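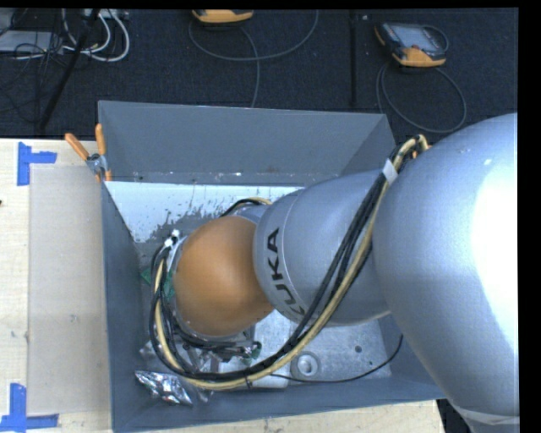
Cell 2, fixed side view. KUKA arm over the gray source bin, February collection.

Notebook entry, February
Project: Fostholm (bin picking, demonstration set)
Entry by: station lead, Cell 2
Circulation: Cell 2 operators, data review, B. Horrocks

1. Purpose of the session

The session was held to gather teleoperated picks from a deep bin with mixed packaging. The earlier Fostholm set was collected from a shallow tray, and the policy trained on it performs poorly when the wrist must go below the rim. The new examples are intended to correct this. The target for the month is 900 accepted episodes. The count at the close of this session stands at 551.

2. Setup

The bin was placed on the wood table against the taped corner marks and the panel, as in the previous session. The orange spring clamp remains on the rim at the upper left corner. It is not to be removed between episodes. Any operator who finds the bin out of position should stop, reset it, and write the time in the margin of the run sheet.

Item set B was used throughout. It is weighted toward shiny and crumpled packaging, foil included, which the depth channel reads poorly. Brenda Horrocks asked that the set not be thinned out to make the picks easier, and this was observed. Items were poured in and left as they fell. No hand arrangement is permitted except to retrieve something that has left the bin.

Cables: the bundle on the outside of the wrist was left in its current routing. It swings wide around the joint cover when the wrist is turned down into the bin, and operators must allow for it on the near side as well as the left. Both pendants stay on the carpet behind the table. Please keep their leads clear of the table legs.

3. Procedure

Start from the home pose with the recorder armed. One pick per episode. The episode ends when the item is released in the receiving tote or when 20 seconds have passed, whichever is first. Failed grasps are kept and labeled as failures. Recoveries are kept too, provided the operator recovers without lifting clear of the rim; if the arm is lifted clear, close the episode and open a new one.

Operators changed places at the end of each block. Handover notes are in the Bhutto log and are not repeated in this entry.

4. Observations

Left side of the bin. Items tend to collect against the left wall and in the near corner. Operators approach these with the wrist tilted, and the bundle then lies between the side camera and the item. In several episodes the target cannot be seen from the side view at the moment of contact. The wrist camera has it. Review should not reject these episodes on the side view alone.

Glare. The silver links catch the overhead light strongly in the side view. Exposure was lowered one step at midday and left there. Episodes before and after the change carry separate tags (exp-a, exp-b). I would like to see whether the Eltero loader normalizes these properly before we commit to either setting.

Bin floor. The finish is worn and uneven. The segmentation model twice proposed a bare patch of floor as a flat item. Both masks were saved to the problem folder. Repainting has been suggested. My recommendation is to leave the bin as it is until the set is complete, then decide, so that the background does not change halfway through.

Foil packets. Suction seals poorly on creased areas. Operators have learned to look for a flat patch before descending, and the pause is visible in the trajectories as a hover above the item. Data review has asked if the hover should be trimmed. It should not. The hesitation carries the choice of grasp point, and we want it in the training data.

5. Rejected episodes

7 episodes were rejected on the day. The reasons given on the run sheet were dropped frames on the wrist camera, a recorder started late, and contact with the rim. The rim contacts were light. The tool was checked afterward at 3:40 p.m. and no adjustment was made.

The dropped frames all fall in one block and coincide with the Trusel backup job. I have asked for the backup to be moved to the evening.

6. Actions

- Backup schedule: request sent, awaiting reply.
- Side view: test a higher mounting point for the left corner. Do not move the present camera until the test clips have been reviewed.
- Labels: add "occluded, side" as a permitted tag.
- Eltero loader: run exp-a and exp-b through the same batch and compare histograms.
- Item set B: replace packets that have torn. Keep the torn ones in the marked box for set C.

Next block begins with the bin turned end for end - same item set, same start pose. Operators should reread section 3 before starting.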